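Brondton Home Repair and Lending Library
Progress report to the Flomer Fund
11 Sep 2020

Summary

The grant was awarded to help us reopen the lending library, restart the repair bench and move the stock into the Ursu building. The move is finished. Lending is running again on a booked basis. The repair bench has restarted on a smaller scale than we proposed, and the evening classes have not restarted at all. Spending is within budget apart from one heading, explained below. We are asking for one change to the plan, set out under Requests.

The move

We left the old premises at the end of the lease as planned. The new unit is smaller on paper but has no internal pillars, and the usable floor comes out much the same. The landlord agreed to leave the existing shelving in the back room, which saved us buying it. The front door needed a new closer and the step has been ramped. The fire inspection was passed on the second visit. On the first we were told to move the extinguisher by the sink and to put a self-closing hinge on the store room door, and both jobs were done within the week.

Everything in the collection was checked as it was unpacked. We had 900 items on the old list. Of these, 174 were withdrawn, mostly worn-out hand tools and a run of donated wallpaper steamers with perished seals. A few were things we could not find, and these have been written off. Each item that stayed has a new label and a new entry in the catalogue. The old catalogue was a spreadsheet with several different spellings of "orbital", so this took longer than we had allowed.

Lending

Borrowing is by appointment. Members choose from the online list, book a slot and collect at the door. Returned items are wiped down and held back before they go out again, and this means popular items are out of use for longer than they used to be. The carpet cleaner is the worst affected. There was a waiting list for it all summer.

Demand has changed. Gardening tools went out steadily from the first day, and so did sanders, tile cutters and anything to do with fences. Party equipment, which used to bring in a useful share of our hire income, has hardly moved. We have put the gazebos and trestles into storage upstairs and do not expect to need them before next spring.

Members were asked by email what they thought of the booking system. Most replies were favourable. The main complaint was that slots end too early for people who work in Sterari and come back on the bus. We have moved one afternoon session to the evening and will review it in October.

Storage and layout

The proposal said we would fit out the whole unit at once. In the end we did the front half first so that lending could start, and the back half is following as time allows. Small parts and consumables are the hardest things to keep in order. Drill bits, blades and sanding discs are sold at cost to borrowers, and under the old arrangement they lived in biscuit tins. We now want them up off the worktops, in sloping racks where the labels face outwards.
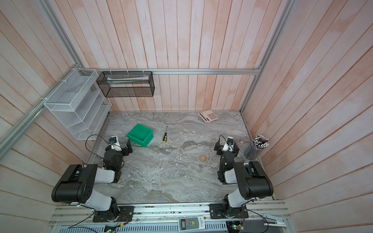

Po-yen Ho thought the racks should go nearer the counter, as borrowers nearly always remember they need blades after they have been handed the saw, and suggested a printed list of sizes for anyone collecting at the door. We have done the list. Moving the racks will wait until the counter itself is fixed in its final place.

Repair bench

The bench used to be open to anyone who turned up. For now people drop off a broken item with a form saying what is wrong with it, and a repairer works on it alone and rings them if there is a question. It is slower, and the part people liked best - sitting down and learning how the thing comes apart - is missing. We have kept the forms simple. The commonest faults are the ones we always saw: lamp flex, toaster levers, vacuum cleaners blocked with hair.

We have 2 trained repairers signed off for mains electrical work. The proposal assumed more. One person moved away and another is shielding, and the refresher course we had booked was cancelled by the college. Until it runs again we are turning away some electrical items, and the notice on the website says so.

Classes

No classes were held in this period. Naima El Ouafi has rewritten the basic plumbing course so that it can be taught to a smaller group, with each learner keeping the same set of tools throughout. The handouts are finished and have been proofread. We have not set dates.

Budget

Rent, insurance and utilities are on budget. The training heading is almost untouched. Equipment is slightly under, thanks to the shelving. The overspend is on cleaning materials and protective items, which were not in the original budget, and it stands at £500. We have covered it from our own reserves for the time being. A full breakdown is attached with receipts.

Membership income is lower than forecast. We extended every current membership free of charge to cover the closed months, so few renewals have fallen due yet.

Requests

We would like to move £500 from training to running costs to cover the overspend described above. The rest of the training money would stay where it is, and we would ask to carry it forward if the college has not confirmed a course by the end of the grant period.

Next steps

Finish the back half of the unit. Fix the counter. Review the evening session. Replace the carpet cleaner hose, and get a price for a second machine.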